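Speaker notes – Position sizing for small currency accounts
Candmont evening session, Aug 2, 2023

Slide 1. Start with the account, then the trade. The sample account holds $4000. Risk per trade is fixed before any chart is opened. State the rule once and move on.

Slide 2. Define the stop distance in pips. Divide dollar risk by stop distance to get the value per pip, then convert that to lot size. Work one case on the board. Pause for questions on rounding – always round down.
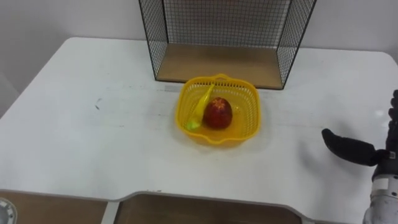 Slide 3. Correlated pairs count as one position. Two long trades against the dollar carry much of the same risk, and the Casari worksheet adds them together in column 4. If the room looks lost, use the yellow basket: two fruits in it, one of them the toy banana, and whatever tips the basket moves both. Then return to the worksheet and show the combined figure.

Slide 4. Test results. The Pilwood log covers 814 closed trades ending in May. Report the longest losing run, which was 9. Do not quote the average return without the drawdown next to it. Spread costs are included, overnight interest is left out – say so.

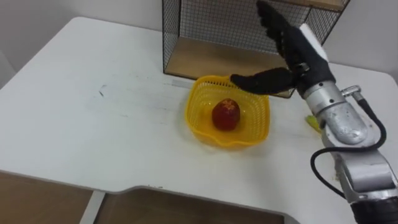 Black wire-mesh cage at the back of a white tabletop.

Slide 5. Leverage. Margin required is a broker setting and says nothing about risk. Compare the Lu method with fixed sizing on the same losing run. Leave the table up during questions.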